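HOUSING AND DOMESTIC ENVIRONMENTS
Unit 4: Worktops, heat and small appliances
Course handout

4.1 Scope

The unit deals with the kitchen worktop as a working surface: what is kept on it, what stands on it only while in use, and how heat-producing appliances should be placed in relation to everything else. Fitted ovens and hobs were covered in Unit 3 and are mentioned only where they affect the free length of worktop. Students should bring the measured plan from the Zadcombe exercise to the seminar.

4.2 Terms

Free length: the run of worktop, measured along the front edge, with nothing standing on it. Depth is ignored for this measure, so a canister pushed against the wall and a toaster at the front edge both reduce it by their full width.

Standing stock: food, tins, jars and containers kept permanently on the worktop.

Hot group: any appliance which heats its contents or its casing in normal use. Toasters, toaster ovens, kettles and slow cookers all belong here. A coffee grinder does not.

Back line: the strip of worktop nearest the wall, usually occupied by tall items.

4.3 How a worktop fills

Standing stock tends to collect on the back line first. Tall containers go against the wall because they hide less there, and shorter items are then placed in front. Once the back line is full, new items are stacked on whatever has a flat top. Appliances with flat tops are used in this way as readily as boxes and drawer units.

In the Zadcombe survey each household drew its own worktop on squared paper before the surveyor measured it. The drawings regularly left out items resting on top of other items. A cloth on an oven or a tin on a box was not thought of as being on the worktop at all. For this reason the record sheet has two columns, "on surface" and "on object", and both must be filled in.

The longest straight run recorded was 2000 mm. The free length within it was 853 mm, in four separate pieces, and only one of these was long enough to take a chopping board placed lengthways. The lesson for planning is that total free length is a poor measure on its own. The longest single piece should always be given beside it. 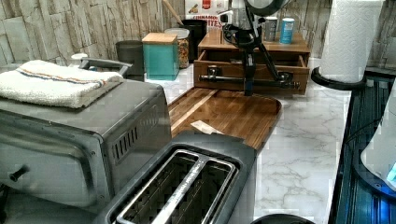 Fig. 4.1. Worktop with toaster oven, two-slot toaster and wooden drawer unit. Note the towel (column 2).

4.4 Reading Fig. 4.1

Enter the toaster oven and the toaster as the hot group. The folded towel goes in the "on object" column against the toaster oven, and so do the small tin and the light blue can against the drawer unit. The canisters and the glass jar are standing stock. The cutting board is entered as a work surface in its own right, with the scrap of paper left out of the record, as loose litter is not surveyed.

The drawer unit needs a separate remark. Its drawer opens from the front, so the strip of worktop which the drawer passes over has to be kept low or clear. We call this the swing allowance, although a drawer does not swing; the term was taken over from the section on cupboard doors and has stuck. Record the allowance with the drawer fully out. If the full travel is not known, mark the entry "T" and leave the figure blank.

4.5 Heat and clearance

A toaster oven loses heat through its top, sides and back. Where the casing has ventilation slots, these must be left open, and the maker's instructions give the clearance for each face. Clearances differ between models and should not be carried over from one to another. Where the instructions are missing, mark the clearance as unknown.

Cloth, paper and plastic should be taken off the top of the casing before the oven is switched on. The same applies to items leaning against it. A casing stays hot for some time after use, so a towel should not go back as soon as the timer stops.

A two-slot toaster presents a different case. Most of its heat rises through the slots, and the space directly above matters more than the space at the sides. It should not be used beneath a low shelf or wall cupboard, or close to curtains. Crumbs are the other hazard. Unplug the toaster, let it cool and empty the tray, if it has one, over the sink.

Boards of solid timber should be kept away from steady heat, which dries one face faster than the other and leads to cupping. A board made up of strips also has glue lines to consider.

4.6 Surfaces

Marble marks easily with acid. Lemon juice, vinegar and tomato should be wiped up at once, and limescale removers kept off it altogether. Rough stone on the wall behind a worktop holds grease and dust in its ledges and takes longer to clean than a flat tile. Allow for this when choosing where frying or toasting is done.

4.7 Exercise

Draw up a record sheet for one worktop to which you have access. Give total length, free length and longest single piece, all in millimetres. List the hot group with the clearance for each face. Then propose one rearrangement which increases the longest single piece without removing anything from the room, and state what it costs in reach or convenience.

Sheets from earlier years used the Hatis codes for containers. These have been withdrawn, and plain names should be used. The blank sheet is on page 28 of the course booklet. Completed sheets are due by the end of August.

Reading for Unit 5: Olatunji, sections on storage height and reach.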